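Workshop tips: keeping one arm and one hand in working order

Filed under: Workshop, Wires, Regret

Readers who came for the shelf brackets can scroll on. Qistina Govindasamy wrote from Pukholm asking how we look after the arm on our bench, and her letter ran to three pages, so she gets a proper answer.

The table first. Ours wears a fuzzy cloth, and I will defend it against all comers. A bare top lets everything skate away the moment a finger brushes it, and small screws dropped on it set off for the skirting board. Cloth holds on to things. It also holds on to fluff, crumbs and swarf, so vacuum it before you start work and keep the nozzle well away from the fingers. Pull it flat afterwards. A ruck under the work will tip a box just enough to spoil a grip, and you will spend the evening blaming the software.

Cables next. Fasten them at the arm with a hook-and-loop strap, snug enough that it won't creep, slack enough to slip a finger under. Then move every joint by hand, power off, all the way to both ends of its travel, and watch the cable the whole time. If it goes tight anywhere, undo the strap and give it more. Do the wrist twice. I didn't, in my first November with the thing, and a new lead from Pavness cost me 400 kroner plus postage.

Anything that dangles past the front of the table will be caught by a knee sooner or later. Mine gets moved to the back every spring and has always found its way round again by Easter.

Fingers. Wipe them with a barely damp cloth, dry them, and bend each one through its range. You are feeling for grit, which is like stirring sugar with a cold spoon. If one is stiff, do not oil it. Oil collects dust, the dust turns to paste, and you have made a grinding wheel with knuckles. Blow it out with a hand bulb. Tinned air is fine if you keep the tin upright, and everyone says they will.

Screws at the wrist want checking every 500 cycles according to the Plisel booklet, and every 2000 according to the man at Sundqvist who sold me the booklet. I check them on the first of the month and ignore both. Put a dot of paint across each screw head and on to the metal beside it. When the two halves of the dot part company, you have your answer without picking up a spanner.

After any work on the hand, test it on something cheap. Clear food boxes with separate lids are ideal.

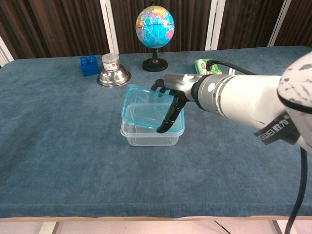
Start with the lid resting loose, and leave snapping it shut for another day. Closing a lid takes a good shove, and a newly tightened wrist should not be doing any shoving until you trust it. Set the grip low and raise it a notch at a time. If the plastic creaks, go back one. A pack of 12 boxes lasts me a winter, and the cracked ones hold washers.

Scuffs on the casing are nothing to lose sleep over. Soapy water takes off most marks and the rest can stay. Cracks are another matter: switch off, unplug, and run a fingernail along the line. If the nail catches, stop using the arm until that piece has been replaced. Tape is for parcels.

Last, Qistina asks where I keep the small Allen keys. In the jar marked Allen keys, which at present contains string.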